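We're 138 episodes into the clothes task, and the plan for May is 600. An episode is one attempt, from the first grasp to letting go. I keep the fumbled ones too, tagged separately, so the Fastlow training runs can leave them out.

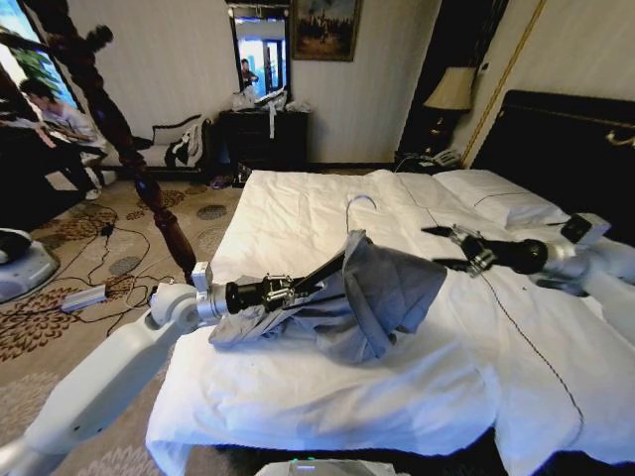 Hangers are slow. The hook turns with the cloth, and if you go in too close to it you end up holding wire. I now tell operators to take the fabric well away from the neck and bring the second arm in late. That cost us a little time per episode, but the grasps look more alike.

Bedding is the other thing. On a white sheet, gray clothes are easy to pick out, so I want 2 more sheet colors before we go past 372.

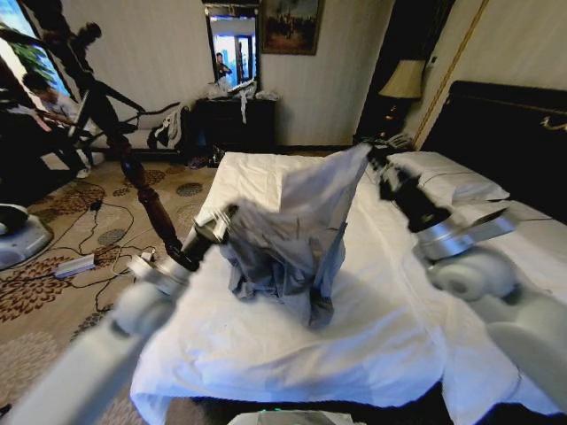 Poonam Chaudhary wrote back that color can wait, and that she would sooner see the same shirt started from more positions, since the Lund set had plenty of sheets and still failed on anything bunched up.

I'll split the next batch and see.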